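Hornstead Print Studio
Relief Printmaking Program, Interim Progress Report
Submitted to the Drallia Fund
Reporting period: October to February

1. Status

The program is on schedule in two of its three parts. The evening course in water-based woodblock printing is complete. The shared block library is in use. The portfolio exchange with the Skemow workshop is behind by one month.

2. Evening course

The course ran with 12 places, all filled. Students cut a key block and two color blocks each, starting with line work in the first weeks and moving to flat color after the new year. Registration was taught with notches cut directly into the block. A separate registration board was tried in November and dropped, as the paper shifted against it during the second color.

Most of the difficulty was with paper moisture. Sheets dampened on Friday and left in the stack over the weekend were uneven by the Monday session, with dry margins and soft centers. We now dampen alternate sheets on the morning of printing and press the stack under a board until the evening. Misregistration on the second color dropped enough that students could pull a full edition in one session.

3. Block library

The library holds 40 blocks, mostly cherry-faced, with a few solid magnolia blocks for practice. Each block is stored upright with its proof print and a card listing pigment mixes, paste ratio and paper weight. Two blocks warped in January after being washed and stacked flat. They have been planed and returned to the shelf. Borrowing is limited to one block per member until the cards are complete.

4. Portfolio exchange

Each side will contribute an edition of 20 prints on a shared sheet size. Our edition is printed. Skemow changed paper after the first proofs because the original stock was too heavily sized and the blue sat on the surface. Their edition is now expected in April. The joint display will move to the same month.

5. Materials and spending

Spending on paper, pigment and brushes to date is $1,389, within the approved line. Paper was the largest cost. The Lahtinen baren pads ordered in the fall have worn faster than expected on the larger blocks, and we have gone back to rewrapping the older ones with bamboo sheath. No change to the budget is requested.
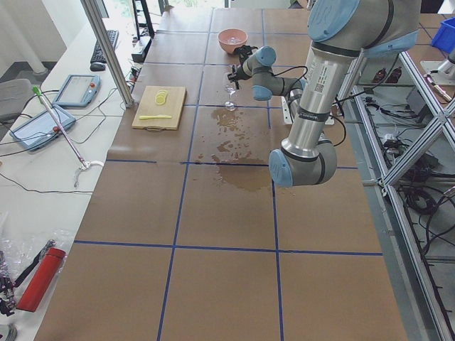 Skemow replied to a draft of this report that the paper change should not be recorded as a delay on their side alone, given that the sheet size was also revised at our request in December. We accept the correction. The revision cost both workshops one round of proofs.

6. Next period

Remaining work is the receipt and collation of the Skemow edition, the folders for the portfolio, and the block library cards, of which the older cherry blocks are still outstanding. A second evening course will start in May using the revised dampening schedule. The final report will include one complete portfolio set for the Fund.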